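A Morning at the Gondville Spring Water Works

6 min read

I have wanted to get inside the Gondville water works ever since we moved here, and I'll admit it's mostly on account of the doors. They are enormous, green, and always shut, and I walk the dog past them twice a day. So when a flyer went up at the bakery saying the works would be open to the public on 29 July 2023, I signed up on the spot and dragged my neighbor Dolores Doucet along with me (she needed very little dragging).

We were met in the yard by Zuzana Ondrejka, who has looked after the pumps for years and clearly loves every bolt of them. She handed out paper booties and a hairnet each. Dolores put hers on over her sun hat. Nobody was allowed to touch the water, which of course made all of us want to touch the water very badly.

The first stop was the spring house, down a flight of stone steps slick enough that I held the rail with both hands. It's COLD down there! Outside it was the kind of morning when you've given up on your hair by nine, and two minutes later I was wishing for a sweater. The spring comes up through a bed of gravel behind a glass panel, so clear that I stared for a good while before I realized I was looking at water at all. There used to be 4 springs feeding the works, Zuzana told us, but only 2 are still in use. The others went cloudy after the quarry road was cut through the hill, and one of them now feeds the duck pond by the school. Lucky ducks.

From there we went up to the pump hall, and this is the part I'd go back for tomorrow. The old Jireš pump is still in place, painted a deep red and polished like somebody's first car. It hasn't moved any water in decades, but they turn it over once a year in March to keep it from seizing. The modern pumps sit along the opposite wall in gray cabinets and hum. I asked which one she'd save in a fire and she didn't even let me finish the question. The Jireš, obviously.

There are 149 steps up to the tank on the hill. I know this from the sign at the bottom, which also suggests you bring a drink (at a water works!). Dolores took one look and announced she'd be in the tasting room. I went up with a family from Ivska and regretted it by the first landing, but the view was lovely, all the way out to the grain silos, with the river looking like somebody had dropped a ribbon. The tank itself is a big grassy bump with a hatch on it. I don't know what I expected.

Back down to the tasting room, where Dolores had already made friends with everybody. I'd thought a water tasting would be silly, and it was a little silly, and I also had a wonderful time. Blažena Říha ran it. She talks about water the way my uncle talks about tomatoes. She poured the spring water first, then the town supply, then a bottled one called Reneo that she wouldn't name until we'd all voted. I picked Reneo as the best of the three and had to live with that for the rest of the afternoon. The room was once the foreman's office, and I fell hard for the woodwork.

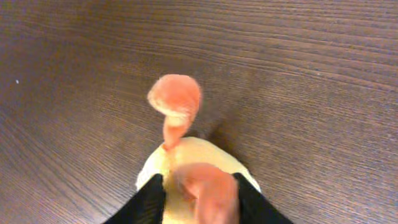

Brown wood with a fine grain. I want a whole kitchen of this.

After the tasting you could wander over to the little archive, which I nearly skipped and am so glad I didn't. Ctibor Matoušek has been going through the old meter books, some 2,000 of them, and he had a few laid out with notes in the margins. One reader in the fifties wrote down the weather, every dog that chased him, and what he was offered to eat at each house. Our street shows up as "plum cake, good." I have since baked a plum cake. It was fine.

A few practical things if you're thinking of going next time. Wear shoes with some grip for the spring house. Parking is behind the fire station, and the gate is narrower than it looks, as the side of a certain van can now confirm. The tour is free but they do like you to sign up ahead. Kids did well on the pump hall part and less well on the part with the pipe diagrams (same here). And bring an empty bottle, they'll fill it for you at the tap in the yard on your way out.

The green doors were shut again by the time I took the dog out that evening. He still barks at them.

3 comments

Arturo Sala
My grandfather read meters on that route! Does Ctibor let people look through the books outside of open days? I would love to find his handwriting.

Dolores D.
The hat was staying on and I stand by it. Also I voted for the spring water, for the record.

Marta
We did the steps with a toddler on my husband's shoulders. Please learn from us.

Questions or corrections? Use the contact page. © All text and photos by the author. Back to top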